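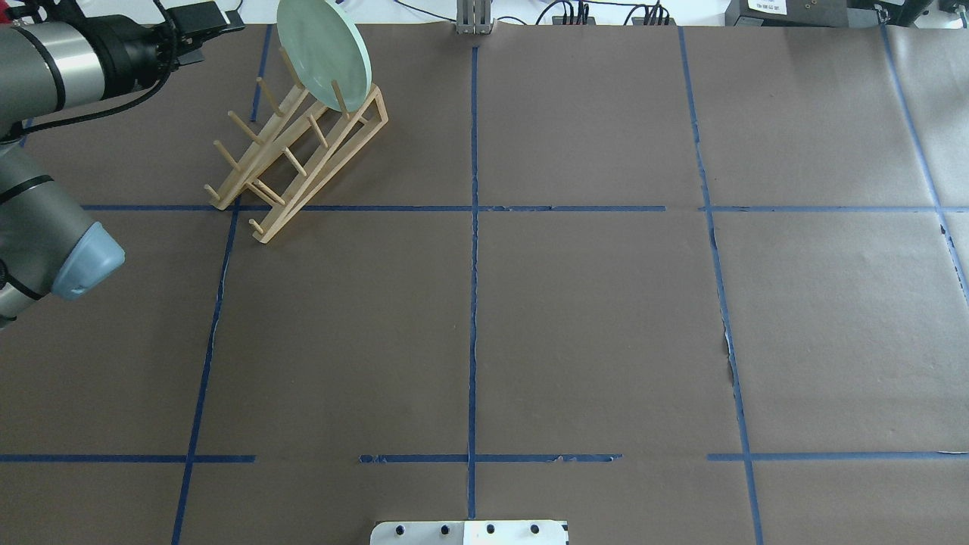 A plate standing in the wooden dish rack, on a taped paper surface.

Laltness Wooden Dish Rack

4 min read

If you have given up on dish racks, I would love for you to try one more. The Laltness is a light wooden rack made of thin slats and round dowel pegs, and it does the one job a rack needs to do: it stands your plates up so the air can get at both faces. I have had one next to my sink for 13 months and I still like looking at it (which is more than I can say for the wire one it replaced!).

The pegs are what sold me. They come up in rows from two slanted rails, so a plate drops in and leans back, and you don't have to hunt for the angle. Big dinner plates go toward the tallest pegs, which hold them well up the back. Side plates and saucers are happy lower down. Pot lids fit too, and so does a small cutting board if you put it in last.

The sides are simple triangles. They keep the whole thing steady when you load one end first, and everybody loads one end first. At 480 grams it is easy to pick up with one hand and wipe under, and I do that a lot more often than I ever did with a heavy rack.

Details

Weight: 480 g
Length: 40 cm
Finish: food-safe oil, no varnish
Assembly: none, arrives in one piece
Made in: Kukdale
Item no.: 184

Looking after it

Wood next to a sink needs a little care, but it's not much. Shake the water off your plates before they go in. Put a folded towel or a shallow tray underneath, and once a week let the rack dry on its side somewhere with moving air. Please keep it out of the dishwasher. A thin coat of mineral oil every few months brings the color right back, and you can go easy on it, a teaspoon on a rag covers the lot.

If a peg ever works loose, a drop of wood glue and a night's rest will fix it. We also keep spare pegs in the Idton store, just ask at the counter.

What it won't do

There's no cup holder and no slot for silverware, so you'll want a jar beside it. Very deep bowls lean on their neighbors, and heavy cast iron should live somewhere else. For mugs we like the Yeon drying mat, and the two sit nicely side by side.

Other uses people have told us about: a stand for cookbooks, a place for records waiting to be played, and mail sorting, which I tried myself and now can't stop doing. It also makes a good display rack for one favorite plate on an open shelf.

Page text by Yolandi Modise, updated June 2020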